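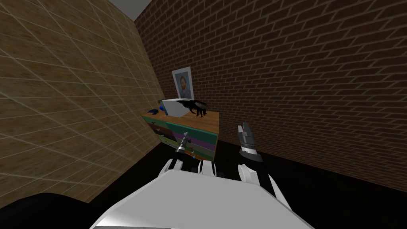
AUT 210: Vehicle Product Planning
Unit 2 Handout: The Mid-Cycle Update
Instructor: Saranya Kulkarni

Required before class: the Wurosel case packet, pages 17 to 21.

Most passenger vehicles stay on sale for several years between full redesigns. During that period the manufacturer will usually carry out one larger revision, known as the mid-cycle update or facelift. Students should be able to separate this from a model-year change, which may involve only paint colors, trim names and option packages.

What normally changes

Bumpers, grille, headlamps and taillamps are the usual candidates. They bolt on, and new versions can be fitted without altering the main body structure. Doors, roof and glass are generally carried over, as the stamping dies for these parts are costly. Inside the cabin, the center screen and seat fabrics are often replaced, while the dashboard frame stays the same.

The Wurosel case

The packet follows the Wurosel, a compact pickup sold by Cevport. The planning team had two proposals. The first kept the existing hood and fenders and changed only the lamps and grille. The second added a new hood with a higher leading edge, which required fresh pedestrian impact testing and moved the launch to March. Cevport chose the second. Note that the Iveo, built on the same platform, received the lamps but kept its old hood.

Dealer stock

A facelift lowers the appeal of vehicles already on the lot. Read the memo from the Msimang dealer group closely. It asks for advance notice of the reveal date and for support on unsold trucks. Consider how early release of photographs would affect each request.

Terms for review

Carryover part: a component used without change from the outgoing version.
Hard tooling: dies and molds made for volume production.
Run-out model: a version offered near the end of sales, often with added equipment.

Written assignment

Prepare a two-page recommendation for the Iveo. State whether it should receive the new hood, and identify the carryover parts in your proposal. Papers are submitted in class at the next meeting.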